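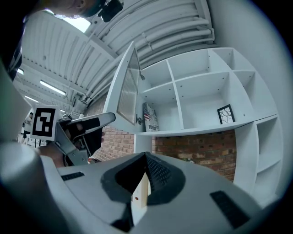 What the spring equipment money is going toward

The quote for the second Hidance set landed in the Gernholm inbox on 3/30/21, and it came in at $1,381 for the pair of hand-held grippers, with the marker blocks included. We had set aside enough for that and a little left over, so yes, we're going ahead! Delivery is set for April.

For anyone who joined the list this winter, the plan hasn't changed. We record people doing household jobs with grippers in their hands, and the recordings are what we'll train on once there's an arm to train. The furniture corner with the brick wall has turned out to be our favorite place to work. A white desk with cubbies over it and a cabinet door with ribbed glass gives you shelves to reach into, little knobs, drawers, and a hinge that makes you think about which hand goes where. All of that from a desk unit! It was the cheapest line in the whole budget and I'd buy another one tomorrow.

Saulius Priedītis worked out the numbers with me over two long lunches, and we argued mostly about finger pads. Pads are the thing we underbudgeted last year. They take all the wear, they need to be the same on both hands or the recordings don't match, and we ordered them in ones and twos and paid shipping every single time. This time we're buying 44 pads in one order from Ginting, which should carry both sets well into next year (Saulius wanted more, and he may be right).
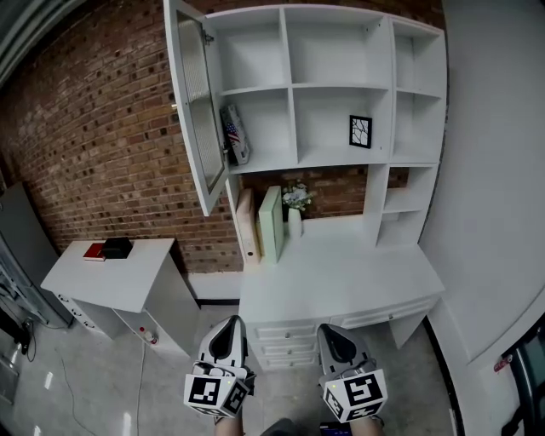 Still to decide: the arms

Now the big one. We've had two good calls with Lakisine about leasing a pair of arms, and I came off the second one grinning. Their lease runs by the month, they'll let us mount our own fingers, and the power supply fits what we already have in the wall. What we don't know yet is how much floor the bases need. Please don't buy or move any furniture until we've taped it out. The desk drawers have to open all the way with both arms in place, and so does the glass door, and a swinging door uses up more room than people expect.

Saulius suggests we hold off on signing until we have 300 good recordings of the desk tasks. I like that idea a lot. It gives us something solid to try in the first week of a lease that we're paying for whether the arms move or not. It also means the second gripper set will have earned its keep before the next big bill.

A few smaller things are in the same request: five spare marker blocks, printed flat and checked with a ruler before they're stuck on, more charging cables, and a proper shelf for the gear. Padded wrist rests went in too, after several of you asked. Holding a gripper out in front of you for a whole session is real work, and the rests cost less than a pizza order. 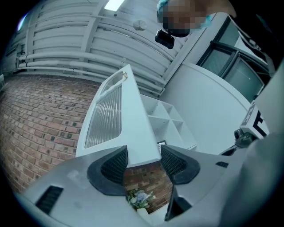 The one item I'd still like opinions on is spare furniture parts. Doors and knobs are the first things to loosen when they get handled this much, and a replacement door with its hinges is cheap if we order it along with something else. Should we get one spare or two? I'm leaning toward two, with a bag of extra knobs thrown in. Send me your vote, along with any small objects you'd like to see in the cubbies next round, and I'll add them to the April order before it goes out.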